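Forum Atelier Kamata > Projets en cours > Robotique
Sujet : Deux bras, deux bacs, et un tri de flacons qui commence à ressembler à quelque chose

ferblantine
23 avril 2018

Bonjour à tous ! Ça fait un moment que je lis sans rien poster, alors je me lance. Depuis février on monte à l'atelier de Plenville une table à deux bras, qu'on a baptisée Bratum (ne cherchez pas, c'est sorti un soir de soudure). Le but : prendre des petits flacons en vrac sur le plateau et les ranger dans deux bacs, un bras par côté.

Côté mécanique, le plateau est noir mat, avec des rails métalliques autour et du bois sur les bords. J'ai choisi le mat après m'être battue avec les reflets sur une plaque brillante, et franchement je ne reviendrai pas en arrière. Les bras sont fixés face à face, de part et d'autre de la table, et tout ce qui doit bouger se trouve entre les deux.

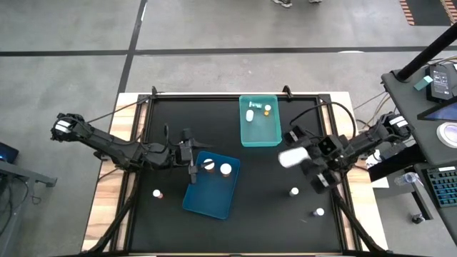

Le plus dur en ce moment, c'est la prise des flacons couchés. Debout, avec leur bouchon blanc bien visible, ça passe presque à chaque fois. Couché, le flacon roule dès qu'un doigt le touche, et le bras part le chercher 3 cm trop loin. J'ai monté des doigts fins et pointus à gauche pour pouvoir descendre dans le bac sans bousculer les voisins -- c'est précis, mais ça glisse sur les petits diamètres.

Si quelqu'un a déjà réglé ce genre de problème, je prends tout !

kroustibat_38

Superbe, bravo ! Pour les doigts, essaie de la gaine thermo par-dessus, côté intérieur seulement. Ça ne coûte rien et ça se change en deux minutes. J'avais fait pareil sur une petite pince pour trier des piles.

Question bête : les deux bras travaillent en même temps ou chacun son tour ?

ferblantine

Pas bête du tout. En même temps, oui, mais avec une zone interdite au milieu : le premier qui entre bloque l'autre. C'est rustique, ça fait perdre du temps, et au moins je dors tranquille. La gaine, je teste dès que j'en retrouve dans le bon diamètre.

vieux_tour

Je vais faire le grincheux. Deux bras pour ranger des flacons dans deux bacs, c'est beaucoup de moteurs pour pas grand-chose. Un seul bras bien placé, un plateau plus petit, et tu divises le câblage par deux. D'ailleurs à ta place je reprendrais les câbles avant de toucher au logiciel. Une boucle au-dessus d'un poignet, ça finit toujours par accrocher quelque chose.

ferblantine

Pour les câbles je plaide coupable, il y en a aussi qui pendent entre la table et le bureau et ça m'énerve chaque fois que je passe. Pour le reste, pas d'accord ! Avec un seul bras je n'atteins pas les coins opposés, et surtout je veux arriver au passage de main à main : un bras relève le flacon, l'autre le reprend par le bouchon. C'est ça qui m'amuse dans ce projet.

vieux_tour

Si c'est pour s'amuser, je retire la moitié de ce que j'ai dit. Pas la partie sur les câbles.

mirabelle.cnc

Moi je suis pour les deux bras, le passage de main est un super exercice. Par contre attention à la vitesse de descente dans les bacs : sur Prultudum (notre machine à nous, un seul bras, beaucoup moins jolie) on a fendu un bac en plastique le premier mois. On a limité la course à 400 pas par seconde sur la fin du mouvement et on n'en a plus cassé.

Tu utilises quoi pour reconnaître les flacons ? La couleur du corps ou le bouchon ?

ferblantine

Le bouchon d'abord, il est blanc sur presque tous et sur fond noir ça ressort très bien. La couleur du corps seulement ensuite, pour choisir le bac -- et là j'ai encore des hésitations entre les rougeâtres et les bruns. Merci pour les 400 pas, je note ça sur le carnet de la machine !

kroustibat_38

Pour les rouges et les bruns, regarde du côté de la teinte plutôt que du RVB brut, et verrouille la balance des blancs. Je te retrouve mon bout de code et je le colle dans ce fil.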